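Care of Stone Basins and Stone Vessels

Household notes, Maltasa workshop pages. Revised March 2025.

Most damage to stone in the home comes from cleaning products, standing water and soap. The stone itself is durable. The surface finish and the sealer are less so, and they need attention on a schedule.

Identify the stone first

Marble, limestone and travertine are calcium-based and react with acid. Granite and most quartzite resist acid but still absorb oil. Dark stone with white veining is sold under many trade names, and the name on the invoice is not a reliable guide. Put one drop of white vinegar on a hidden spot, such as the underside of the rim, and wait a minute. Fizzing or a dull mark means the stone is acid-sensitive. Rinse with plain water and dry.

Some basins sold as stone are resin with a printed or poured pattern. They do not need sealer. Scouring powder will scratch them just as quickly.

Daily cleaning

Use a pH-neutral dish soap, a few drops in a quart of warm water. Wipe, rinse, and dry with a cotton or microfiber cloth. Drying matters more than the soap. Hard water leaves calcium at the base of the faucet and around the drain, and on a dark polished surface the ring shows within a few days.

Do not use vinegar, lemon, bathroom descaler, bleach or abrasive cream. The green side of a kitchen scouring pad will leave fine scratches in polished marble.

Bar soap is harder on a basin than liquid soap. Soap residue combines with minerals in the water to form a film, and under a bar that is never moved the film hardens. Use a dish with drainage slots. Squeeze out sponges before putting them down, and store them off the stone overnight.

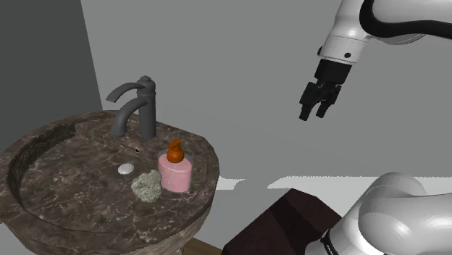 Soap bar, sponge and pump dispenser on a dark, veined basin.

To remove hardened soap film, mix a paste of baking soda and water, apply it with a soft cloth and light pressure, and rinse within a minute. Test polished stone first. For heavy deposits, a plastic razor scraper held flat does less harm than repeated rubbing. Metal blades leave gray marks that are often mistaken for scratches.

Testing and renewing the sealer

Put a teaspoon of water on the dry surface and leave it for 15 minutes. If the stone under it has darkened, the sealer is worn. Test near the faucet and near the drain, where wear starts.

Clean the basin and let it dry for 48 hours with the water to that faucet shut off. Apply a penetrating sealer with a lint-free cloth, in a thin, even coat. Leave it for the time on the label and wipe off all excess. Sealer left to dry on the surface turns cloudy and has to be dissolved with more of the same product. Keep the basin out of use for a further 23 hours or more. Under normal use, repeat the water test every 90 days.

Room temperature during sealing should be between 60 and 80 degrees Fahrenheit. Solvent-based sealers require an open window and no pilot light or other flame nearby.

Stone jars, mortars and covered pots

The same rules apply, with two additions. Unsealed stone that holds food should be washed with hot water only, as it can take up the scent of the soap. Lids should be lifted straight up by the knob. Twisting a stone lid against a stone rim grinds both edges.

Put felt or cork pads under any vessel that stands on wood. Grit caught under the foot will mark a table when the vessel is slid.
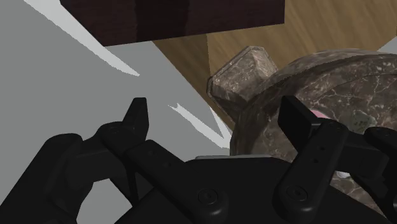 Can mineral oil be used on a marble vessel in place of sealer?
Mineral oil darkens marble unevenly and attracts dust, so keep it for soapstone and use a penetrating sealer on marble that does not hold food.

Chips and stains

Oil stains respond to a poultice of baking soda and water spread a quarter inch thick, covered with plastic wrap and taped down. Remove it after 26 hours, rinse, and let the stone dry fully before judging the result. Two or three rounds are common.

Small chips on a rim can be filled with clear or tinted stone epoxy. Overfill slightly, let it cure, and trim level with a new blade. Etch marks on polished marble need marble polishing powder and a damp felt pad.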